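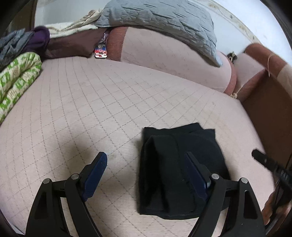 May 13, 2025

Notebook, hand-held gripper build, Workesside shared shop and home

Long entry tonight, so get a coffee if you're reading this at the bench. I moved the cloth trials off the workbench and over to the sofa, and I wish I had done it back in November when we first bolted the jaws together. A bench is flat and hard and forgives nearly everything. A quilted seat gives way under the pads, and the stitching tugs at them a little when you slide in low.

The frames are still the black plastic ones with the triangular cutouts. I know a few of you wanted solid sides, but I like being able to see the cushion through them while I line up, and they feel stiff enough to me. Navy rubber pads on both inner faces, same sheet as before (the Hurker offcut, bottom drawer, please leave me some!). All four pivot screws got a quarter turn tighter before I started, and the left pair could still use a thin washer. There's a bit of slop there that I can feel in the handle.

The job was simple to say: folded black cloth on the seat, come in from the front with the jaws open, close on it, lift, set it down again. What I keep doing is arriving with the right pad already up against the cloth and the left one still out on bare cushion. Then the right side pushes first and the bundle wants to slide. I think half of that is my wrist and half is the slop. On the bench I never noticed, as I could just shuffle my feet over.

The video goes down at 1,080 lines and I'm leaving it there. The log from the Busora board stands at 2,307 rows after tonight, up from 1,889, and I'd love to see a good many more on soft surfaces before we go near the motorized version. The dark corners from the wide lens don't bother me, but black cloth does make the fold hard to find on playback. A lighter cloth next, maybe one of the shop towels.

I set the Uniyal servo tester to 2,000 for the open stop, for whenever we get to motors, and wrote it on the tape on the lid so it doesn't get lost again.

To do: washers for the left pivots. Wipe down both pads. Try the same fold turned sideways, and try it up against the backrest, where there's less room to get a jaw behind it. Somebody please bring back the small hex driver.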